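Planuvura household chores project – progress report, March
To: Jacobus Chauke, Nuvico
From: Thandeka Shezi

Quick one, the full tables follow when Jin-sol has cleaned them up.

Where we are. All work this period in simulation, no hardware time. 3000 episodes run across the chore set. Drawers first, then putting things away, then wiping. Short answer to your standing question, can it do the chores yet: a few of them, slowly, if the room is kind.

Drawers. Opening is at 82 percent, up from last report. Closing is better but I dont count that as an achievement, closing is a push. The failures are nearly all at the grasp. Small dark pulls on a light grey front, approached at an angle, and the policy picks a point a little too high and slides off. The room with the harbor window is the one we use for most of this now.
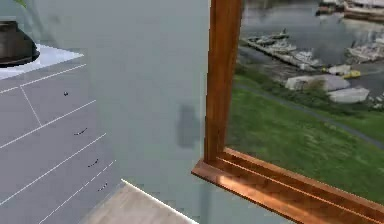

Rüdiger Sauerland thinks 82 is flattering us. His comment on the draft: a person opens a drawer while talking on the phone and holding a sock, so until the thing can do it with something already in its hand he would not call it a chore, he would call it a drawer test, and he'd like the next report to give both numbers.

Fair. Both numbers next time. One-hand-full runs are set up but only 186 finished so far, too few to report.

Putting away. Mixed. Rigid items ok, anything soft is bad. Folding is parked, we said so in the proposal and nothing has changed.

Furniture contact. Bigger problem than expected. When the base drives in close to tables or shelving, the view fills up with one flat dark surface and the planner loses its place.

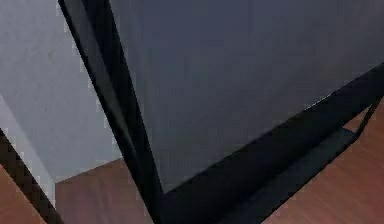
Thin black legs and crossbars are the worst for this – the depth estimate skips right over them. Sibusiso has a fix that backs the base up 25 cm and looks again. Costs time, but collisions are down. Not tested in the Oosthuizen layouts yet.

Wiping. Started late, no result worth giving.

Spend. On budget. The Orside compute invoice is in twice by mistake, please ignore the second one.

Next: one-hand-full drawers, the back-up fix in all layouts, wiping baseline. Need a decision from you on hardware time before we can plan teh summer.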